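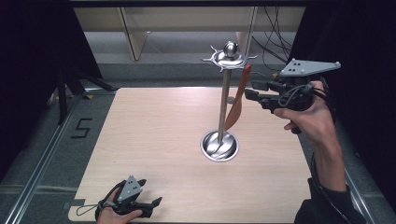
Iulian Bucur thinks the second rinse is a waste of good water and has written so in pencil all over my January page, with arrows. His point is that if the glue size is going on anyway, whatever starch is left in the cloth hardly matters. I don't agree, but I did promise to try it his way on half the batch, so here we go.

January, 7:40 in the morning, bindery bench

Batch is the plain cotton for the Luturari ledgers, the cloth we're turning into our own book cloth because the ready-made stuff never comes in the right gray. I cut 23 pieces last night and washed them all once at 60 degrees, no soap. Twelve of them got the second rinse (my way) and eleven didn't (Iulian's way). I put a pencil tick in the corner of the un-rinsed ones, on the back. Please don't trim those corners!

Wheat paste first. I cooked it in the double boiler until it went from milky to that slightly see-through look, then pushed it through the sieve twice. Still a few lumps the second time around, small ones, and I blame the flour because it came from the bottom of the bag. Ye-seo Do says to let it stand overnight with a film of water on top and it goes on much smoother. I didn't have overnight. Next time, maybe.

Tissue backing went fine on the first few and then I got cocky and started brushing too fast - two big bubbles on number nine, and a crease on number ten that I could not chase out no matter what I did. Peeled ten off and did it over. Nine I left alone to see if the bubbles settle. All of them are up on the drying boards now with the edges pasted down.

Later, after lunch

Iulian, you may gloat a little. The un-rinsed pieces feel stiffer at the edges and they're lying flatter on the boards than mine. But (big but) two of them have a yellowish tide line along one side, and for a ledger that's going to sit open on someone's desk that bothers me more than a bit of curl. Could be the starch, could be my brush. I used the wide one on those and I'm not sure I cleaned it properly after the Enache job.

Number nine: one bubble gone, one still there, looking smug.

To do:
Order 3000 sheets of the text paper before the price goes up, long grain, check twice.
Find out who has the good bone folder.
Ask Drandlow if they still want 87 covers or if that was a typo.
New flour.

I'll cut the cloth off the boards tomorrow once it's had a full night, then fold a corner of each piece hard and see which ones crack. Ye-seo, if you're in before me, the paste in the blue tub is fine to use but add a splash of water first, it sets up like pudding.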